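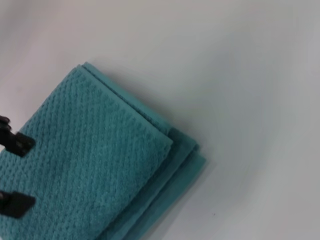 # Dundex opens Illbridge test hall for towel-folding demonstration

**ILLBRIDGE, March** – Dundex will open its test hall to laundry operators, equipment buyers and technical students on Tuesday. Visitors will see the Pokden folding cell work through stacks of textured cotton towels under normal shift settings.

The cell uses a two-finger gripper with a small camera mounted at the wrist. The wrist view is used to find folded edges and corners before the fingers close. Textured towels were chosen for the demonstration as they are harder to handle than flat sheets: the raised weave changes how the fabric slides, and the lower layers of a folded towel tend to sit in steps outside the top one.

"A stepped edge is the usual fault we get asked about," said Unnur Østergaard, head of applications at Dundex. "The cell has to decide which layer it is holding. We will show the cases it handles and the ones it still hands back to an operator."

Demonstrations start at 10 a.m. and run for 30 minutes each, with the wrist camera feed shown on a screen beside the cell. Stijn Bakker will run the morning sessions and Cúc Đinh the afternoon sessions. Questions on gripper force, cycle settings and fabric limits can be put to either of them at the cell.

Sầm, a linen service that has had a Pokden cell on trial since the fall, will also take part. Its plant manager, Phong Triệu, will present results from a test batch of 400 towels. Of these, 149 were folded a second time after the first stack failed the edge check. The full log will be available in print.

The hall covers 300 square meters. Entry is free, but places in each session are limited and must be booked in advance. Closed shoes are required on the test floor. Visitors may bring their own towels for a trial run after 3 p.m. – clean, dry and no longer than a standard bath towel.

**Press contact:** Phong Vũ, Dundex, Illbridge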